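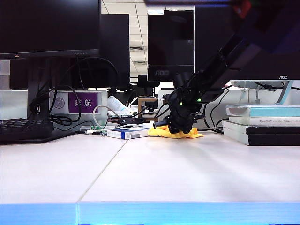 Fig. 1. Gripper above the yellow cloth, with a white and blue box to the left.

Search this site Go

Where Did the Storage Go? A Report on Phones That Fill Themselves

Posted June 2019 by the Gwynne Hall project group, Sornthorpe College

Background

Our assignment was to pick an everyday problem with consumer electronics and study it until it became less interesting. We picked the message that says your phone storage is almost full. It shows up when you are trying to take a picture of something that is leaving.

The phone we used was the Fonel, the cheaper model, which the campus store sold in large numbers last fall. Every member of the group had one already, so our equipment budget was zero and we stayed under it. The storage can't be expanded. There is a slot that looks as if it takes a memory card, and it takes a second SIM.

What we wanted to know

We had two questions. The first was what fills the phone when the owner swears it isn't them. The second was whether the built-in cleanup tool, which has a cheerful broom on it, does anything a person couldn't do by hand in the settings menu.

Method

We asked people in Gwynne Hall to let us look at the storage screen on their phones and got over 20 to agree. We didn't open any photos, messages, or apps. We wrote down the totals by category and gave the phone back. One participant stood very close to us the entire time, which was fair.

From that group we chose four phones to follow for three weeks. Two owners ran the cleanup tool every night and changed nothing else. The other two never touched it but cleared app caches by hand on Sundays. We recorded free space each evening in a shared spreadsheet built on Peleck, a note-keeping app that went on to take up a respectable amount of storage itself.

Results

Photos and video were the largest category on most phones, as everyone predicted, including the people who told us they hardly take any. The surprise was the category labeled "Other." On several phones it was bigger than music and documents put together. The Fonel help page explains that Other contains "items not included in other categories." We read this out loud in our group meeting and moved on.

The cleanup tool freed space every time it ran. By the next evening most of that space was usually gone again. What the tool deletes is mainly cached files, and the apps download them again as soon as you open them, using your data plan to do it. The hand-cleared phones behaved in much the same way, only on a weekly schedule and with more complaining.

The thing that made a lasting difference was deleting downloaded video from messaging apps. Group chats save every clip by default, and the copy stays after the chat has been cleared. One owner turned off automatic downloads in the last week, against our instructions, and ended up with the best numbers in the study. We have left that phone in the spreadsheet with an asterisk.

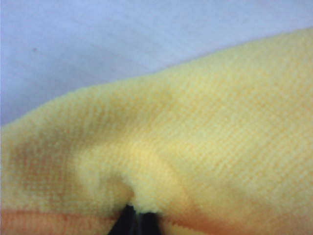

Problems with the study

Four phones is a small number, and all of them belonged to people who live in the same building and send each other the same videos. A system update arrived in the second week and ate space on every phone at once, so our chart has a cliff in it. We also forgot to record one evening. The spreadsheet shows a value for it anyway, and it is the average of the days on either side.

What we would tell a Fonel owner

Turn off automatic media downloads in each messaging app separately, since there is no one switch for all of them. Look at the storage screen before installing anything with a broom on it. If Other is very large, restart the phone and look again. On two of our phones it shrank, and we do not know why.

Next steps

We would like to repeat this on the more expensive Fonel, provided somebody lends us one. The spreadsheet is available from the department office on request.

Last updated: August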